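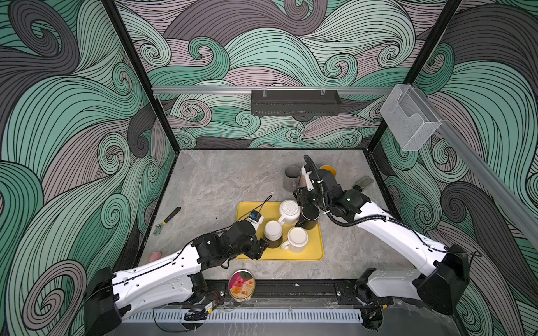
Mugs and cups on the yellow tray.

1/ I've been keeping a note of what we spend on hot drinks since August. Two of us at home, both working, both drinking tea all day. A few people asked for the numbers, so I'm putting them in a thread.

2/ Before this I bought a takeaway coffee on the way to the station most mornings. Over a few months that came to £252. I'd have guessed half that.

3/ Now I make a flask at home. Ground coffee from Prodham, one bag lasts me 28 days if I don't give it to visitors. Faith Mugo put me on to it and she was right, it's fine without sugar.

4/ Tea is the cheap part. We get the big box and it works out at pennies a day. The milk costs more than the tea does. I hadn't thought about that until I wrote it down.

5/ The kettle matters too. We were filling it to the top every time. I now pour in what I need and no more. Our old one was furred up badly, so I descaled it with citric acid, left it for 30 minutes and rinsed it twice.

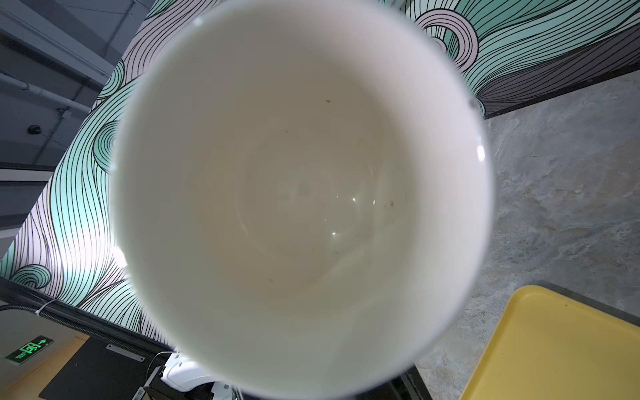 Inside of a white cup, a few specks and a bit of residue.

6/ For tea stains, bicarbonate of soda on a damp cloth. Leave it a few minutes, rub, rinse. I've stopped buying the stain remover tablets.

7/ Godfrey Lukumay asked if a bean-to-cup machine would pay for itself. The one he's looking at is £1,375. On my numbers it wouldn't for years, and you still have to buy beans and clean it.

8/ I'll do the same for lunches next. I've kept the receipts in a drawer and need to sort them by shop first.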